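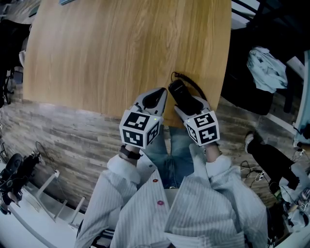

Teuber Makerspace, Robotics and Automation Group: Member Help Board

Left hand-held gripper drifts away from the right one partway through a recording

posted by clarnis_night_shift, July 25, 2024

Hi all! First post here, and I've been having an absolute blast with the two-handed recording setup. I got through 12 takes in one evening and didn't want to go home. You hold a gripper in each hand, the ones with the white marker cubes, sit at the table, do the job yourself, and the software works out where both grippers were the whole time. It feels a bit like playing an instrument.

Now the trouble. My task is small: reach to a black handheld device with a coiled cable near the edge of the table, touch it with the right gripper, pick it up, set it down farther in. Right side tracks beautifully. The left side is fine until I bring my hands together, and then in the playback the left gripper slides sideways and sometimes flips over completely, like my wrist did a somersault. In the worst take it jumped 415 mm between one sample and the next. My arm did not do that!

The green light on the left cube stayed on through all of it, so I assumed everything was healthy. When I replayed that take on the arm (slow mode, thank goodness) it swung left and the safety stop caught it. No damage, but it made a noise I'd like never to hear again.

Things I tried:
Restarting the Dekier software. No change.
Swapping the batteries. No change.
Swapping hands, so the left gripper was in my right hand. The problem stayed with my left hand, which has me stumped.

I wear long sleeves and a watch if that makes any difference. Has anyone seen this?

Sebastián Riquelme

Oh, I love this one, because your third test pretty much solved it. You swapped the grippers and the fault stayed with the hand. So the cube is fine, the finger is fine, and something on your left side is getting in the way of the markers.

I'd look at the watch and the cuff first. The strap sits right under the cube, and if the cuff is bunched up there too, then every time you turn your wrist inward you may be covering the edge of a marker. The tracker needs the whole black border of a square to read it. If it's down to a single face, seen nearly flat on, it can get the tilt wrong and pick the mirror answer. That would be your somersault! A sideways slide is usually the stage just before, where it has one face and a poor guess at the angle.

About the green light: on our units it means powered and connected. It says nothing at all about whether a camera can see the cube. I got fooled by it for most of last December, so you're in good company.

What I'd do, in this order:

Take the watch off and roll both sleeves to the elbow.
Hold the grippers a little farther forward so the cube sits clear of your wrist.
Record one short take with nothing else changed, and open the marker view in Dekier. It draws an outline on each face it finds. Bring your hands together slowly and watch the left cube. You want two faces outlined nearly all the time.
If it still drops out, wipe the faces with a dry cloth and check for a lifted corner on the print.

Please don't send any of the old takes to the arm in the meantime, even in slow mode. Go to Settings, Playback, and turn on "reject jumps." I keep mine at 16 mm per sample and it refuses to run a file that goes over. It's off by default, which I grumble about to anyone who'll listen. Keep a hand on the stop button for the first replay of any new file as well, and keep everybody's feet and chairs out of reach of the arm.

Great write-up, by the way. Testing with the hands swapped saved us both an hour.

carkance_kit

could also be other markers in view. when i had jumping it was a spare board with the same pattern numbers sitting in a pile of gear off to the side, software grabbed that one for a split second and off it went. turn it face down or throw a towel over it. took me two weeks to find lol

also tidy your cables, i kicked a power strip once and lost a whole session

clarnis_night_shift

Sleeves up, watch in my pocket, and the marker view is wonderful, how did I not know about it?! Before, the left cube dropped to one face every single time my hands met. Now it holds two faces nearly all the way through. I recorded a long take of 655 samples with the jump check on and it passed first time. The replay on the arm was smooth, with my hand glued to the stop button.

Kit, I checked for matching pattern numbers and didn't find any on my side, but I've started covering spare markers before I record. Still need to sort out the cables.

One leftover: is there any way to rescue the old takes, or should I just delete them?

Sebastián Riquelme

Delete them and record fresh. You can trim out a jump, but the slide before it is hard to spot and you'd be teaching the arm your watch strap. So glad it's running!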